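**Re: [turkari-list] Recast for series two??**

On Jan 6, 2019, Adesuwa Nwachukwu wrote:

> Has everyone seen the Nova press page? They've put up the cast for series two of Turkari and there's a new name next to Captain Zornholm. Same character, different actor, no explanation. I have read it 2 times and I am not calm. Also, is it still 10 episodes or have they cut it?
>
> Adesuwa

Adesuwa,

Seen it. I had a biscuit and then I read it again.

Still 10 episodes, according to the same page, and each one is down to 50 minutes. I assume the missing time is where they used to keep the corridor scenes. I'll miss those corridors. There was only ever one of them, but they lit it differently.

As for Zornholm, he did spend the finale inside an exploding reactor, so a new face is at least medically plausible. What bothers me more is Ebihara. She's listed as "recurring", and she was in every single episode last time, mostly holding the plot together while the men shouted at a map. If they've packed her off to the moon base to appear on a screen twice a series, I shall write a letter. I may write it anyway, I've got the opening.

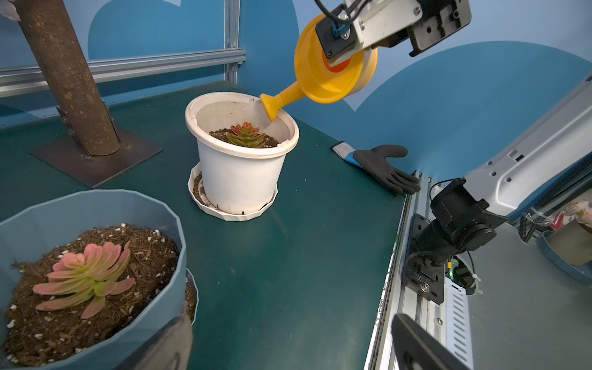 The set report on the forum says the new chap was filming on the ice planet in January with no hat on, which is very Zornholm of him, so perhaps we should give him until episode three. Episode two is the one in the lift, and it wouldn't be fair to judge anyone on that.

Does anybody have the trailer without the German voiceover? My copy stops just as the door opens.

Graham

--
turkari-list: 306 members, please trim your quotes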